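Raghda Hattar
Saturday, November 4, 2023

Thread on stone tabletops, mostly white marble with grey veining, as a surface for small coloured parts. I have been running a sorting and stacking table for two years and keep getting the same messages, so the answers go in one place.

Scope first. Small solid-coloured blocks on a hard flat top, indoors, artificial light. Kitchens overlap with this but have lemon juice and red wine to worry about, and I will only touch on those.

My top is a single piece of white marble from Khổng, 1445 mm on the long side. It came polished. I had it taken back to a honed finish before it was fitted, and I would do that again.

Polished marble reflects. Put a magenta block on it under a ceiling light and you get the block, a smeared magenta copy of the block underneath it, and a bright patch wherever the lamp happens to be. Fine for a hallway table. Tiring for four hours of sorting.

Honed marble is matt enough that the reflection mostly goes. The price is that a honed surface takes up dirt more readily and shows finger grease as a dark patch. Seal it.

Sealer: I use the Cirkent penetrating one. 200 ml did my top with plenty left in the bottle. Wipe on, wait for the time printed on the label, buff off before it dries. If you let it dry on the surface you get a haze and an evening of rubbing.

A penetrating sealer does not stop etching. It slows down staining. These are separate faults and people mix them up constantly.

Staining: something coloured soaks into the stone. Etching: an acid dissolves a thin layer of the surface and leaves a dull mark. Marble is calcium carbonate, so vinegar, citrus and most limescale removers will etch it, sealed or not.

Daily cleaning is a damp microfibre cloth, then a dry one. Weekly, pH-neutral stone soap, well diluted. No cream cleaner, no scouring pad, no descaler.

Veins. You do want to look at the slab in person before you buy, and for this use you want to look at it with the parts you plan to put on it. Take a handful of blocks to the yard. They will think you are odd and let you get on with it.

Grey veins matter much less with saturated colours than I expected. Magenta, orange, yellow-green and red all read clearly on white and on grey. The trouble is pale blue and anything grey. A dark grey piece on a heavy vein can be looked straight past.

Evaristo Cocco did his in the same yard a few months after me and picked a slab with hardly any veining. His grey pieces are easier to find. His crumbs are also easier to find, and he wipes down more than I do.

Pale blue again, as two people have already replied asking. On a cool white LED it flattens towards the stone. On a warmer lamp it separates better but the oranges and yellows start to crowd together. I settled on neutral white and stopped adjusting it.

Blocks. Mine are Bedado, painted, in a mixed box. Orange and red-orange are separate colours in that range and they are close. If you sort by colour, decide in May which pile the red-orange goes in and do not revisit it in November. I have revisited it. It took a Sunday.

Check the undersides for grit before putting anything on a honed top. Grit under a block that gets pushed sideways will scratch marble. The block will not; the grit will. Tip the box out on to a towel first, shake it, then move the pieces over.

Flatness. A stone top should be supported along its length, level, with no rocking. Mine sits on an aluminium frame with thin rubber pads at the 4 corners and along the long sides. Without the pads every block you put down makes a click that carries through the whole table.

Check with a straightedge in both directions and along the diagonals. If you can slide a sheet of paper under the middle, leave it alone. If you can slide a coin under, shim the support, not the stone.

Why flat matters: a stack of two blocks will tolerate almost anything. Past that the lean adds up. On a top that is out of level by a small amount you blame your hands for a good while before you get the spirit level out.

Friction. Painted blocks slide easily on polished stone and rather less on honed. For lining things up square I like a bit of resistance. Fresh sealer that has not been buffed properly feels tacky, then picks up dust, then feels like fine sandpaper.

Noise and drops: marble is hard and brittle. A dropped wooden or plastic block will not hurt the slab. It may well hurt the block, at the corners, where the paint goes first. A dropped steel spanner will hurt the slab. Keep tools on a mat.

What about a mat for everything? I tried the Trerkix felt one for a fortnight. Quiet, warm under the wrists, no reflection at all. Blocks stand on it slightly crooked and fibres stick to the paint. It went under the printer.

Backgrounds. If the table stands against a wall, the wall counts as part of the surface as far as your eyes are concerned. A busy wallpaper behind a pale top makes the far row of blocks harder to pick out than the near row. Plain grey is dull and works.

Woven grey coverings have one side effect on camera, which is moiré: bands of colour, usually orange and blue, where the weave and the sensor grid interfere. You will not see it by eye. Change the distance or the angle a little and it shifts or goes.

Saturated colours on grey-veined white marble, with grey woven panels behind:
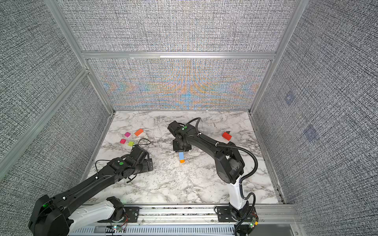
Magenta, orange and yellow-green blocks on white marble with grey veins. Moiré on the back wall panel.

Note how the group at the left reads against the veining. The magenta holds up best to my eye. Light blue on top of orange, in the small stack, is a sensible way round if you want to find the blue again quickly.

Look at the dark grey wedge by the red-orange block too. Small, dark, partly hidden behind its neighbour. That is the sort of piece I was on about earlier. On my own table they live in a separate tray and come out last.

Spacing. Blocks left close together at odd angles look like one lump from across the room. If you are going to leave a sort half done overnight, pull the colours a hand's width apart. Saves starting again in the morning.

Edges. Ask for a small bevel on the top edge. A sharp arris on marble chips the first time a chair back meets it, and it is unpleasant under the forearm. A 2 mm bevel cost me very little extra. A full round edge looks soft and lets things roll off.

Chips can be filled with a colour-matched polyester or epoxy resin. On plain white it nearly disappears. Across a vein it does not, unless you have a steadier hand than mine.

Etch marks on honed stone: a marble honing powder and a damp cloth will deal with shallow ones. Work over an area larger than the mark, or you end up with a neat patch that is smoother than the rest of the table.

Oil stains: a poultice of baking soda and water, spread thick, covered with cling film, left overnight, then uncovered and left to dry fully before you lift it. Repeat if a shadow remains. Try it somewhere out of sight first.

Cold. Marble feels cold in winter and there is no finish that alters this. A narrow strip of cork along the front edge for the wrists is the only fix I have kept. It comes off when the top is cleaned.

Weight. Work out the weight before you order, then look at your stairs. Carry a slab on its edge, never flat. Flat is how they snap, and they go along the vein.

Alternatives, quickly. Quartz composite: more even, does not etch in the same way, resin can discolour in strong sun. Laminate: light, cheap, swells at the joins if water gets in. Glass: no.

Would I buy marble for this a second time? Yes, honed, from the same yard, with the veins running along the length. Across the width they cut the table into bands and I start lining things up with them without meaning to.

Replies are open. Please say which finish you have when asking about marks. "It's gone dull" on a polished top and "it's gone dull" on a honed one need different cloths.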